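In Defense of the Curtain You Didn't Choose

Every apartment I have rented came with something hanging at the windows, and every time I have gone in with big plans to pull it down. I've lived in four of them now, the last one on Frota Street, and I am here to tell you that I've pulled down exactly one set of curtains in my life and I still miss them.

They were green, with little brown teapots, and they belonged in somebody's grandmother's kitchen. I swapped them for a plain gray pair that cost 74 dollars and looked very grown-up in the store. By October I couldn't stand to be in that room. It felt like waiting to see the dentist.

My friend Kátia Conceição has argued with me about this for years, always kindly and usually over something she has baked. She says a small room should be kept pale and plain so the light has somewhere to land. I see her point – I really do – and her own place over in Rusine is lovely. But I think she forgets how much plainness there is in the world already. We look at plain walls at work and plain walls at the bank, and then we come home and paint our own to match. A bit of faded pattern doesn't steal any light that I've ever noticed. It gives you something to rest your eyes on while you're folding towels or on hold with the phone company for 45 minutes.

And wallpaper! People talk about old wallpaper as if it were a leak. I have a soft spot for the kind with tiny flowers you can hardly make out from across the room, especially where it carries on up over the ceiling and the whole room feels wrapped, like a present. If it's sound, leave it be for a year. Wash the window, tie the curtain back in the morning, and let the stickers stay on the frame if they aren't bothering you. You can always take things down later, but good luck finding those teapots again. I've looked.

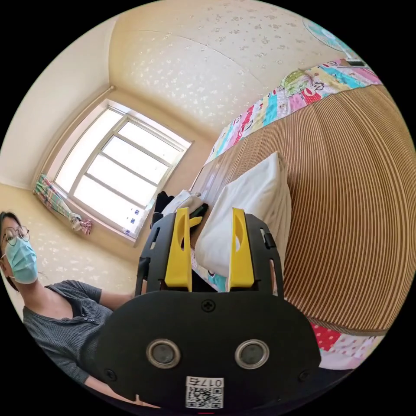
Patterned curtain tied back by the window, with speckled paper on the wall and ceiling.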